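Menen adds simulated rooms to its robot training set

8 August 2018

Menen, a small firm that builds software for robot arms, has begun gathering practice examples inside computer-made rooms. Each run records an arm reaching among household objects, and the recordings go to a learning system called Zostier.

"A real bench takes all morning to reset," said Nosipho Masilela, who leads the work. "In the simulator we load a new room and go again." The rooms mix items that would seldom share a table, such as a lamp, a blue disc and a small white dog.
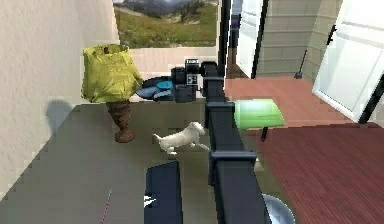 How many examples does the system need before it is useful?

The team is aiming for 1000 runs per task. Early tests with 100 were too few, and the arm kept repeating the same path when objects were moved.

Two operators, Jhonatan Espinoza and Khanyisile Sithole, steer the simulated arm by hand controller. Runs that end in a collision are kept but labeled separately.

Menen plans to try the trained system on a physical arm in December. Masilela said lighting and surface textures will be changed between runs until then. The company has not decided if it will release the recordings.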